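Two-arm teleop: policy grabs the wrong spot on bubble wrap, is it my demos?
Posted in Arms & Grippers, Teaching by Demonstration
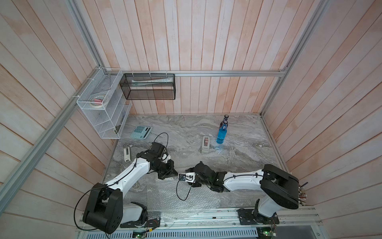
Bubble wrap at the front, everything else left in on purpose.

Hi all, long-time reader, first proper post. I've got a two-arm setup running on Arkadska (the leader-follower build, not the VR one) and I'm trying to teach it to pick up a flat sheet of bubble wrap by two edges and fold it in half toward the back. I drive both arms by remote control from a matching pair of leader arms, record the joint positions and the camera feeds, then train overnight on my old desktop.

I've recorded 33 demos so far. When I'm driving, it's fine. Fiddly, but I get there most of the time. When the trained policy drives, the left arm goes down nicely and then closes on nothing, or on the middle of the sheet, and the right arm just sort of waits for it. Twice it's gone for the blue bottle instead, which gave me a fright.

Things I've tried: trained for longer (no change), dropped my driving speed (a bit better, maybe?), turned a lamp away because the plastic throws highlights everywhere. I do keep other stuff in there while I record – tape dispenser, stapler, calculator, a couple of glass bottles – as I'd like it to cope with a normal messy bench eventually. Is that too much too early? Or is clear plastic just a rotten thing to start with? I'd rather not bin the demos I've got, they took me most of a weekend.

Posted by pinkplanks

Clear plastic is a rotten thing to start with, yes! Sorry. I went through the same business with sandwich bags and nearly sold the arms.

A few things I'd look at, in the order I'd do them. First, play back your own demos and watch only the camera views, nothing else. Could you tell where the edge of the sheet is from those alone? If you can't, the policy can't either. When you're driving you're probably looking straight at the bench with your own eyes, so you're using information that never gets recorded. It's the biggest trap with remote control and I still fall into it. I hang a tea towel between me and the workspace now and drive entirely off the monitor. My demos got slower and uglier, and the results got heaps better.

Second, that grey marble-pattern floor. Clear bubbles over a swirly grey pattern is very low contrast. Try a plain dark mat under the wrap for a while, or run a strip of coloured tape along the two edges you want grabbed. Once it folds reliably you can make the tape narrower and narrower. I went from tape to a texta line to nothing.

Third, 33 demos isn't many for something floppy with two arms. I had 14 when I first thought mine was broken, and it only started behaving once I was well into the hundreds (754 in the end, over a couple of months, and my wrists knew about it). Don't bin yours, but do go through and pull out any where you hesitated or re-grabbed halfway. If the arm hovers in your demo, it'll hover forever in the policy.

As for the clutter, I'd take the bottles out for now. Partly for the learning, mostly for the glass. Put something plastic in when you want clutter back, and move it between every take. If the tape dispenser lives in one place for every single demo, the policy may well be steering off that and ignoring the wrap altogether.

Posted by sandwichbag_survivor

just get more data. I did 3000 steps of training on the Carrilho default settings and it worked first go for me, cubes not bubble wrap though

Posted by gripfast

Agree with the tea towel idea above. One thing I'd add is about the right arm waiting. Have a look at how you drive it. Most people who are new to two arms move one, park it, then move the other, and the policy picks up those pauses as part of the task. It ends up sitting there until it sees the left gripper holding something, and if the left one misses you're stuck.

What helped me was practising the whole motion a dozen times without recording, until both hands were travelling together. Then I also recorded a batch of recoveries: I'd start with the left gripper in a bad spot, deliberately, back off, and come in again properly. Keep those in a separate folder so you can train with and without. The Cavcombe notes have a page on mixing the two and it's pretty readable, though the screenshots are from an older version.

Also check your leader arm's gripper calibration before each session. Mine drifts when the garage is cold, and by September I was closing a few millimetres short without noticing. On a cube you'd never know. On thin plastic you get exactly what you're describing.

Posted by Pernarard_shed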